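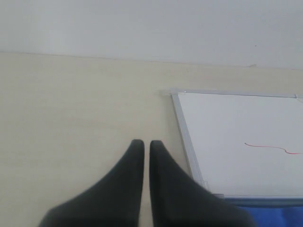

Pizarra blanca con marco de aluminio plateado, en el lado derecho, y fondo crema.

Galería: limpieza y conservación de pizarras blancas de aula
23 ago 2021 - Por Bożena Malinowski
Última actualización: diciembre

Esta galería acompaña a la ficha de mantenimiento de pizarras del edificio Kemeys, en Lultley. La ficha se aplica a los tableros de borrado en seco con marco metálico, tanto fijos como portátiles. No cubre los tableros de vidrio ni los paneles de corcho, que tienen ficha propia. El texto entre las fotos recoge los criterios de trabajo; los productos y las frecuencias son los que usamos en Kemeys y pueden no valer para otros fondos de material.

Superficie de escritura

Un tablero de borrado en seco funciona mientras su capa exterior siga cerrada. El pigmento del rotulador va disuelto en un vehículo volátil, con un agente desmoldeante que impide que se agarre. Al evaporarse el vehículo queda una película que se desprende con fricción ligera. Si la capa tiene microarañazos, parte del pigmento entra en ellos y ya no sale con el borrador. Lo que el usuario describe como "la pizarra está sucia" es con frecuencia una superficie abierta por abrasión, y en ese caso limpiar más fuerte empeora el resultado.

Antes de cualquier limpieza se identifica el tipo de superficie:
- Melamina: porosa, brillo bajo, se mancha pronto. Admite poca humedad.
- Acero lacado: magnético, brillo medio. Admite limpieza húmeda moderada.
- Acero vitrificado: magnético, brillo alto. Es la que mejor tolera el alcohol.

La prueba del imán separa la primera de las otras dos. Para distinguir lacado de vitrificado se mira la etiqueta del reverso, y si falta, el inventario. Hacer la prueba con una punta metálica está descartado, aunque aparezca en algún manual antiguo: deja marca en el lacado.

El estado de partida se anota con luz rasante. Con la luz de frente, la sombra de tinta y el arañazo fino se confunden. Basta una linterna sujeta junto al borde y dirigida a lo largo del tablero. Las zonas que brillan en línea son arañazos; las que se ven mates y sin borde definido suelen ser residuo de limpiador mal aclarado.

Marco y esquinas

El marco de aluminio no da problemas de suciedad en sus caras planas. Los da en la junta con el tablero, donde se acumula polvo de tinta seca mezclado con grasa de las manos. Esa pasta es la que reaparece al pasar un paño húmedo cerca del borde: el paño la saca de la junta y la arrastra hacia el centro. Por eso el perímetro se hace primero, con un paño aparte, y el campo central después.

Las esquineras se revisan a mano. Una esquinera suelta permite que el perfil se abra y que entre humedad por el canto del tablero. En los de melamina el canto hincha y ya no recupera su espesor. Si hay holgura, se aprieta el tornillo del reverso, cuando existe; las piezas encajadas a presión se sustituyen. No se pegan, porque el adhesivo de contacto rebosa hacia la superficie de escritura y obliga a usar un disolvente. 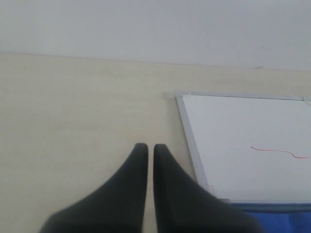

Malinowski, ¿y si la esquinera es de plástico y está amarillenta pero firme? En nuestro centro las cambiábamos todas y creo que era tirar el dinero. Comenta T. R., que añade que nunca ha visto entrar agua por una pieza que no se mueve al empujarla con el pulgar.

El criterio en Kemeys es el mismo: el color no motiva el cambio. Se sustituye por holgura, por grieta o por falta de la pieza. El amarilleo se anota en la hoja y se deja estar.

La foto de arriba muestra una esquina del marco, con su pequeña pieza gris claro, en el ángulo superior izquierdo de la pizarra. Para el repaso de esa zona se envuelve una espátula de plástico con una vuelta de paño y se recorre la junta sin hacer palanca. La espátula metálica no se usa. El bastoncillo de algodón sirve para el rincón interior, pero suelta fibra y hay que retirarla en seco.

Entorno del tablero

La superficie contigua también se revisa, y es la parte que más se olvida. En los tableros fijos, la pared acumula marcas de rotulador en la franja inmediata al marco, sobre todo a la altura de la mano. En los portátiles ocurre lo mismo con la mesa donde se apoyan. La pintura plástica clara admite agua con jabón neutro; el alcohol puede levantar el acabado y dejar un cerco más visible que la marca inicial.

Orden de trabajo:
1. Marco y junta, en seco.
2. Marco y junta, con paño apenas humedecido.
3. Superficie contigua, con agua y jabón neutro.
4. Campo de escritura, en seco.
5. Campo de escritura, con limpiador.
6. Aclarado y secado.

El limpiador no se pulveriza sobre el tablero. Se aplica al paño. La pulverización directa forma goterones que bajan hasta el perfil inferior, y allí el líquido queda retenido contra el canto. También moja la pared o la mesa, con el efecto ya descrito.

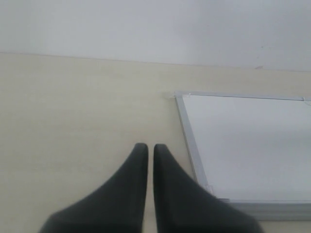 Borde de la pizarra junto a la superficie crema contigua.

Las manchas puntuales del entorno se registran aparte, con su posición respecto al marco. Una mota oscura puede ser suciedad, un desconchón o el taladro de una fijación anterior, y desde lejos no se distingue. Se comprueba con la yema del dedo y luz rasante. Los desconchones no se limpian: se pasan al parte de pintura.

Productos

Para el campo de escritura usamos el concentrado Zillidov, diluido según su etiqueta. Es un tensioactivo suave sin abrasivo. En acero vitrificado se admite alcohol isopropílico para la tinta vieja, siempre seguido de aclarado con agua. El aclarado importa más que el limpiador: la película de jabón que queda al secar retiene la tinta siguiente, y a los pocos usos el tablero borra peor que antes de limpiarlo.

Quedan excluidos los limpiacristales con amoniaco, los estropajos de cualquier color, la goma de melamina y el quitaesmalte. La goma de melamina merece mención especial porque da un resultado inmediato muy bueno. Trabaja por abrasión fina, y en el tablero lacado de la sala de reuniones bastaron 20 pasadas para quitar el brillo en una zona que ahora se mancha con cada uso - el tablero sigue en servicio, girado, con la zona dañada abajo.

El tratamiento de repasar la tinta permanente con rotulador de borrado en seco y borrar enseguida funciona en superficies cerradas. El disolvente del segundo rotulador reblandece la tinta vieja. Hay que trabajar en tramos cortos, del largo de una palabra, y cambiar de cara el paño en cada tramo.

Paños

El paño de microfibra sustituyó al borrador de fieltro en todo el edificio. El fieltro carga tinta seca en la cara de contacto y la vuelve a depositar en forma de velo gris. La microfibra la retiene entre los bucles, siempre que estén abiertos. Un paño lavado con suavizante pierde esa capacidad: el suavizante recubre la fibra y el paño resbala sobre la tinta.

Se mantiene un código de color. El paño azul es para el campo de escritura. El gris, para marco y junta. El amarillo, para pared y mesa. No se intercambian ni recién lavados, porque el gris puede llevar viruta de aluminio procedente del canto del perfil y bastaría una partícula para rayar el tablero.

El proveedor, Drustlow, los sirve sin etiqueta cosida. Los que la traen se descosen antes del primer uso, ya que el borde de la etiqueta es más duro que la fibra y marca el lacado. Se lavan sin suavizante ni lejía, separados del algodón, y se secan al aire. La pelusa de algodón que se engancha en la microfibra es difícil de quitar después.
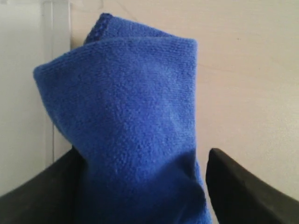

Tengo una duda con los paños azules que ya hacen bolita, escribe un lector desde Lultley: los míos se ven gastados por fuera y siguen borrando bien, de modo que no sé si retirarlos por el aspecto o esperar a que dejen velo.

Esperar es correcto. El aspecto no es criterio de baja. La prueba consiste en trazar una línea negra, dejarla secar y pasar el paño seco en una sola dirección, con presión de mano abierta. Si la línea desaparece sin velo, el paño sigue en uso. Si deja velo, se lava y se repite. Con dos resultados malos seguidos pasa al grupo amarillo, previo marcado de una esquina con hilo.

El paño se usa doblado para tener varias caras limpias disponibles y se despliega por completo antes de lavarlo. Los que quedan recogidos en un bulto apretado conservan tinta en los pliegues interiores. La tinta seca atrapada tiñe el agua y, en la misma carga, los demás paños.

Frecuencias vigentes

Borrado en seco: al final de cada uso.
Limpieza húmeda del campo: semanal en aulas, quincenal en salas.
Marco y junta: cada 6 semanas.
Revisión de esquineras y fijaciones: dos veces al año.
Prueba de paño: antes de cada limpieza húmeda.

La hoja de registro suma ya 1.460 intervenciones, contando las de solo marco. Las incidencias se anotan con el código del tablero y el tipo de superficie; sin ese segundo dato no se tramita el cambio.

Relacionados
- Tableros de vidrio: limpieza y fijaciones
- Paneles de corcho: reposición y cantos
- Lavado de microfibra: carga, temperatura y secado
- Parte de pintura del edificio Kemeys: cómo rellenarlo
- Zillidov: diluciones por tipo de superficie
- Rotuladores: almacenamiento en horizontal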